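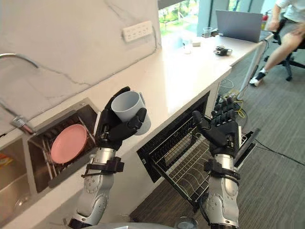
흰 대리석 조리대, 머그잔, 그리고 조리대 아래로 꺼내 둔 식기 건조대.

오래 기다려 주신 어쿠스틱 이야기, 이번 호에는 록우드(Lockwood) 드레드노트입니다

지난 호에 일렉트릭만 잔뜩 소개해 드렸더니 통기타는 언제 나오느냐는 메일을 꽤 받았습니다. 죄송한 마음 반, 반가운 마음 반으로 이번 호는 처음부터 끝까지 나무 냄새 나는 이야기로 채워 보려고 합니다. 차 한 잔 옆에 두고 천천히 읽어 주세요. 글이 길어질 것 같거든요(늘 그렇지만요).

이번에 매장에 들어온 악기는 록우드의 드레드노트 중고 세 대입니다. 셋 다 2000년에 만들어진 같은 모델이고, 상판은 시트카 스프루스 원목, 측후판은 인디언 로즈우드 원목입니다. 같은 해에 나온 같은 모델을 한자리에 놓고 번갈아 쳐 볼 기회가 저희에게도 흔치 않아서, 들어온 날 저녁에는 가게 문을 닫고도 한참을 집에 못 갔습니다. 같은 줄을 걸고 같은 피크로 같은 곡을 쳐 보는데 소리가 어쩌면 그렇게 다른지요!

첫 번째 기타는 셋 가운데 색이 가장 짙습니다. 상판이 꿀색을 지나 호박색 쪽으로 깊어졌고, 피크가드 아래쪽으로 잔기스가 제법 있습니다. 전 주인께서 스트로크를 아주 시원하게 하시던 분이었나 봅니다. 소리도 딱 그렇습니다. G 코드를 한 번 크게 긁으면 저음이 먼저 훅 나오고 그 뒤로 고음이 따라오는데, 노래 반주를 많이 하시는 분이라면 이 기타를 내려놓기 어려우실 거예요. 1번부터 5번 프렛까지는 닳은 자국이 보여서 드레싱을 한 번 해 두었습니다. 당장 교체할 정도는 아니고, 앞으로 몇 년은 넉넉히 쓰시겠다는 것이 저희 작업실의 의견입니다.

두 번째 기타는 반대로 얌전합니다. 케이스 안에서 긴 세월을 보냈는지 금속 부품의 광도 거의 그대로이고, 뒤판의 나뭇결은 정말 한참 들여다보게 됩니다. 다만 오래 쉬던 악기라 처음에는 소리가 조금 뻣뻣합니다. 사흘쯤 매장에서 틈날 때마다 쳐 주었더니 목요일 오후에는 첫날과 꽤 다른 소리를 내더라고요. 제 귀가 정이 들어 그렇게 들은 것일 수도 있으니, 직접 오셔서 판단해 주시면 좋겠습니다. 핑거스타일을 하시는 분께는 이쪽을 먼저 권해 드리고 싶습니다. 음 하나하나가 또렷하고, 하이 포지션에서도 소리가 가늘어지지 않습니다.

세 번째 기타는 사연이 조금 있습니다. 측판 아래쪽에 크랙 수리 자국이 한 줄 있어요. 안쪽에 나무 조각을 대어 보강했고, 바깥에서는 빛에 비스듬히 비추어야 보입니다. 저희가 수리한 것이 아니고 이미 수리된 상태로 들어온 악기입니다. 내시경으로 안쪽까지 확인했고, 접착 상태는 단단합니다. 그래도 수리 이력은 이력이니 가격에 그만큼 반영했습니다. 그런데 묘하게도 저희 직원들끼리 눈을 감고 들어 보는 시험을 했을 때 가장 많은 표를 받은 것이 바로 이 기타였습니다. 중음이 따뜻하고, 녹음해 보면 마이크를 아무렇게나 세워도 예쁘게 담깁니다. 외관보다 소리를 먼저 보시는 분이라면 꼭 한번 안아 보세요.

세 대 모두 너트 폭은 조금 넓은 편이고 넥은 완만한 C형입니다. 손이 작으신 분도 크게 부담스럽지는 않으실 텐데, 넥 두께만큼은 글로 아무리 설명해 드려도 한 번 잡아 보시는 것만 못하지요. 줄 높이는 12프렛 기준으로 중간 정도에 맞추어 두었고, 더 낮게 원하시면 구입하시는 날 기다리시는 동안 새들을 조정해 드립니다.

케이스 이야기도 빼놓을 수 없겠네요. 두 번째와 세 번째 기타에는 출고 당시의 하드케이스가 함께 있습니다. 첫 번째 기타는 원래 케이스의 경첩이 상해서, 더데일(Duddale) 하드케이스 새 제품을 넣어 드리기로 했습니다. 안감이 진한 녹색 벨벳인데 호박색 상판과 참 잘 어울립니다. 저는 이런 데 약합니다.

줄은 리부스(Rivus) 포스포 브론즈 라이트 게이지를 걸어 두었습니다. 매장에서 오래 써 온 줄이고, 새 줄 특유의 쨍한 소리가 하루 이틀이면 가라앉아서 악기 본래의 소리를 듣기에 편합니다. 평소 쓰시는 줄이 따로 있으시면 가져오세요. 시연 전에 갈아 드리겠습니다. 이번 호를 읽고 오셨다고 말씀해 주시면 같은 줄 한 세트를 덤으로 드리고요.

픽업은 세 대 모두 달려 있지 않습니다. 공연용으로 생각하신다면 홀리붐(Holivum) 사운드홀 픽업을 추천드립니다. 몸통에 구멍을 내지 않고 장착할 수 있고, 마음이 바뀌면 그냥 빼시면 됩니다. 엔드핀 잭 작업도 가능하지만 이만큼 나이 든 원목 기타에 드릴을 대는 일은 저희도 늘 한 번 더 여쭈어봅니다. 집에 가서 하룻밤 생각해 보시고 다시 연락 주셔도 괜찮습니다.

겨울이 다가오니 습도 이야기를 조금만 더 하겠습니다. 올솔리드 기타를 처음 들이시는 분들이 가장 많이 물어보시는 것이 댐핏을 꼭 써야 하느냐는 질문인데요, 난방을 하는 방이라면 쓰시는 편이 좋습니다. 케이스 안에 작은 습도계를 하나 넣어 두시고, 숫자가 45에서 55 사이에 머무는지만 가끔 보아 주세요. 온돌 바닥에 케이스를 눕혀 두시는 것은 부디 피해 주시고요. 해마다 봄이면 그렇게 상판이 내려앉은 기타가 작업실로 들어와서 마음이 아픕니다.

시연은 예약 없이 오셔도 되지만, 주말 오후에는 매장이 조금 북적입니다. 조용히 비교해 보고 싶으시면 평일 오전에 들러 주세요. 안쪽 시연실을 비워 두겠습니다. 멀리 계신 분들께는 세 대를 같은 자리에서 녹음한 파일을 보내 드리니 이 메일에 답장만 주시면 됩니다. 가격과 세부 사진도 함께 보내 드릴게요. 위탁이나 보상 교환 상담도 받고 있으니 집에 잠자고 있는 기타가 있다면 편하게 들고 오세요.

다음 호에는 클래식 기타를 다룰 예정입니다. 나일론줄 이야기를 기다려 오신 분들, 조금만 더 기다려 주세요!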